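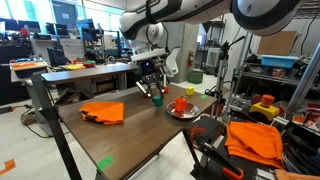

Four months with the Druma arm at our shop in Semholm, so here's a quick review before my shift. We pack sample kits, small stuff, lots of reaching. Paid 3,473 for the arm with gripper, used. The two fingers are thin and open wide enough to come down over a little green cup, so cups are fine. Setup took most of a morning. Manual is bad.

What it changed for us: less picking, more watching. My wrists are happier. But somebody has to lay the table out right every time, and that job didnt exist before. Two of us trade it at noon. The pay grade stayed the same and we're still arguing over that. 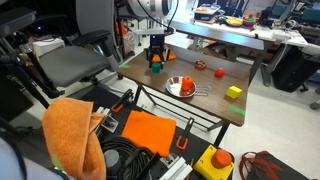
Green cup held just over the tabletop. Wire-handle pan, tape marks on the table.

Speed is so-so. Up to 110 picks an hour on a good run, I was faster by hand in the morning and slower by 3. Small blocks are its best item. Soft things, mixed results.
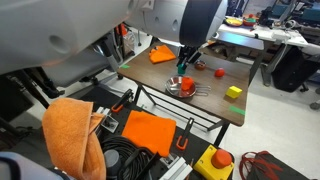
WORKPLACE > DAILY USE

Keep the big stop button close to where you stand. New people get 20 minutes of training with it, should be more. Jikonano software is easy enough, big buttons, but the alarm tone is awful and you cant turn it down. Quieter than our old belt tho. I can hear the radio again.
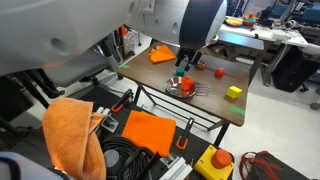
Would I buy again?

Yes, at this price. At 2,000 more for the Seok model, no. Ask your crew first, we got told in December adn it went over badly. Four stars.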